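Notes on the Shokri County Early Voting Proposal

2021-08-15

The County Board of Shokri will hold its second reading of the early voting ordinance in October. I have followed this measure since it was introduced, and several readers have asked me to set out my position in one place. I write as a resident of the Nukitby precinct and as a former poll supervisor. I hold no office and speak for no organization.

The ordinance has two parts. The first would replace the present single early voting site, at the county annex in Griresura, with three smaller sites open on a rotating schedule. The second would change the way the county handles absentee ballots that arrive with a missing or mismatched signature. The two parts were drafted separately and joined at the first reading. In my view they should be divided again before any vote is taken.

With respect to the rotating sites, the case for change is strong. The annex was chosen when most of the county's population lived within a short drive of Griresura. The northern precincts have grown a great deal in the years since, and the only bus that connects them to the annex does not run on weekends. According to the clerk's report attached to the ordinance, 2,000 residents voted early in the last general election, and only 400 of them came from the five northern precincts. Those precincts contain well over a third of the registered voters.

The objection raised at the first reading concerned confusion. A voter who arrives at a site on a day when it is closed may not return. I consider this a fair concern. The draft answers it only with a requirement that the schedule be posted "in a conspicuous place" at each location. A printed schedule mailed to every registered household would be a better answer, and the clerk has stated that the postage could be met from the existing budget. I would ask the Board to write the mailing into the ordinance itself.
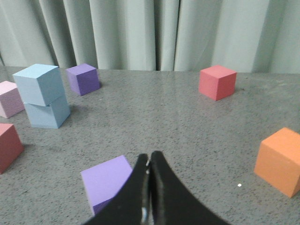

The signature provision is more difficult. Under current practice, a ballot with a signature defect is set aside and the voter is notified by letter. The voter then has until the close of business on the day before the canvass to appear in person. The draft would permit the voter to correct the defect by sworn statement, returned by mail or delivered by a member of the same household. It would also require a telephone call where the county has a number on file.

I support the telephone call without reservation. During my own service I saw letters come back undelivered after the canvass had been certified, and the voters concerned had no other notice. The sworn statement is also sensible in principle. The draft, however, does not say who is to review the statements, or by what standard. It does not say whether the review is open to observers from the parties. These matters are left to "procedures adopted by the clerk," and no such procedures have been published.

Apinya Boonyarit, who represents the second district, offered an amendment at the first reading that would have assigned the review to a bipartisan pair of election judges. The amendment failed for want of a second. I have read it again, and I believe it would resolve most of the difficulty in fewer than 100 words. Members who were uneasy about the bill that evening should look at it once more.

There is also the matter of the contract. The ordinance authorizes the purchase of ballot tracking software from Stulteck for the absentee program. The price is not unreasonable, but the authorization appears in the final section, under the heading of miscellaneous provisions, and it was not discussed in open session. A purchase of this kind ordinarily comes before the Board as a separate item, with at least two bids. I have written to the clerk to ask whether other bids were sought and will post the reply when I receive it.

A petition in favor of the rotating sites has been circulating in the northern precincts and had 1,000 signatures when it was presented to the Board. It takes no position on the absentee provisions. Residents who wish to comment on either part may do so in writing until noon on the day of the meeting. Comments should give the ordinance number and the writer's precinct, and may be left at the clerk's window in the annex.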